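Trululholm Shared Workroom
Minutes of the April meeting, storage and supplies

The meeting opened at 4:30 p.m. The minutes of the last meeting were approved with one correction: the shelf labels were ordered from Wedora, and Hukent supplied the bins.

1. Shelving

The beige unit stays where it is. Members agreed that the clear plastic bins should go on being used for bottles and boxes, as people can see what is in them without taking them down. Bottles standing outside a bin are to be put in one by the end of the month. The cords across the front of the shelves stay up. Cables go in the clear file box on the lower shelf.

2. Table

The red cup and the mint-green tray with the three slots are table items and do not go on the shelves. Anything else small should be put away at closing.
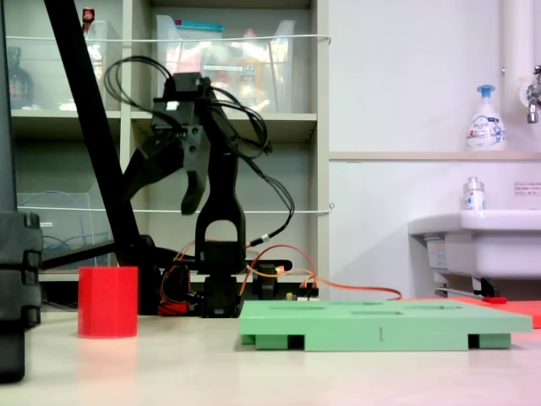

Archana Prajapati asked whether the cable box could be moved to the upper shelf, as she has to kneel to get at it. She would also like the short cables kept apart from the long ones. Agreed to try a second box first and come back to the upper shelf next time.

3. Purchases

The supplies budget stands at 500, of which 81 has been spent. Approved: one more file box with a lid, and a roll of labels. The quote from Uniyal for a second shelving unit was held over until the wall has been measured.

4. Other business

The key to the side door is still missing. A copy will be made.

Closed at 5:15 p.m.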